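Table settings, the everyday kind

We use cookies to remember your preferences and to count visits. By continuing to browse you agree to our use of cookies. Accept / Manage settings

Hi and welcome back! If you've been around since the old Clonda blog you'll know I have a weakness for plates. And trays. And placemats, which I swore off last December and then bought more of in January. This gallery is where I put the place settings I like, the ordinary ones, for a bowl of soup or toast at 15 minutes before you have to leave the house. No folded swans, no candles, hardly ever a tablecloth.

A few of you wrote in after the last gallery asking where I find everything. Mostly secondhand! The Jullau flea market is still my favorite (get there early, bring small bills, and don't fall in love with anything that has a hairline crack in it, I have learned this the hard way more than once). I try to keep it under 20 dollars a trip and I would say I manage it half the time.

The setting in this gallery is a plain one, and I think it's my favorite so far. I've been on a real stripes kick. A striped mat does so much for a plain white plate, especially on a white table where the plate would otherwise sort of melt away. Gray and white is the easiest place to start if you're nervous about pattern, and it gets along with beige, with wood, with pretty much anything you've already got in the cupboard.

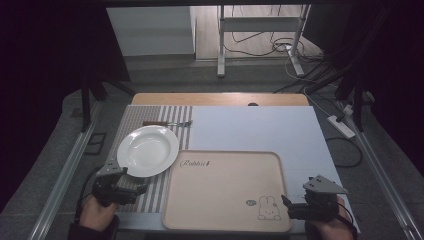
White plate, striped mat, wooden-handled fork, and the big beige tray with the rabbit on it. Look at those ears!

I'm a sucker for a tray with a little drawing on it. One small picture down in a corner is plenty for me, and the word "Rabbit" in that loopy brown script is just sweet. A big square tray like this earns its spot, too. I'd use it for a teapot and a couple of cups, or carry the whole breakfast out on it and not bother with a mat at all. Rounded corners are nicer on the hips when you're squeezing through a doorway, ask me how I know.

And the fork! Reddish-brown handle, silver tines, and such a warm spot next to all that white and gray. My own wooden-handled set came from a closing-down sale at Besnard, 60 cents a piece, and I wash them by hand and rub in a bit of oil when they start looking thirsty. Please keep yours out of the dishwasher. I put one through once and the handle went fuzzy and pale and it never really came back.

Some of you like your plate dead center on the mat. I like it pushed over to one side, with the fork lying across the top, dessert style. It feels more relaxed to me, though my mother would have moved it all back before sitting down.

Next gallery is going to be bowls. I have a stack of speckled ones from Gistar waiting on the shelf and a mustard yellow mat that I'm still not sure about, so we'll see if that one makes it in.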